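Best halftime food in the league?
Posted by dougal_laing, Tuesday
2 min read

dougal_laing: The chili at Enham's stadium! I drove 69 miles for a game we lost by 25 and I'd go again tomorrow - two bowls, cornbread on the side, and the band played right through the rain.

jtosh: Can't agree. Kaltovwood has the better stand and it's closer to the seats. You miss half the third quarter in that Enham line.

dougal_laing: I missed one punt!

pbailly255: Jeanie's right about the line, but Kaltovwood puts beans in everything. Cinorley does a brisket roll that beats both, and their student section is so loud this year.

jtosh: Beans belong in chili, Pascal.

aswanson: No they don't! Anyway, I love this thread. We're doing our own pot for the Aitken game, bring a bowl.

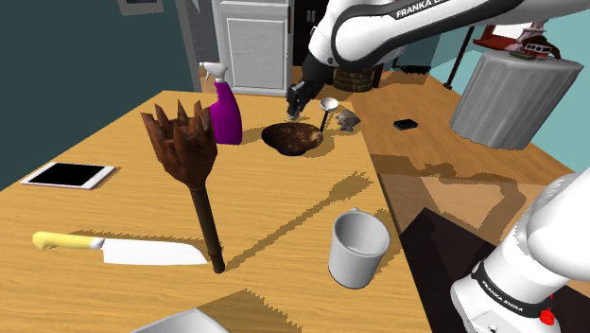
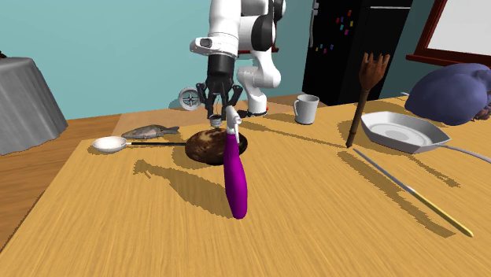 So that's kickoff at noon, and I'm at the north lot by nine. Masanobu is bringing the big cooler and his terrible foam finger. If Aitken runs the option again I may not eat at all, I'll be too nervous.

m_ichikawa: The finger has won us two games.

Recent threads
Who starts at quarterback in May?
North lot parking passes
Marching band song requests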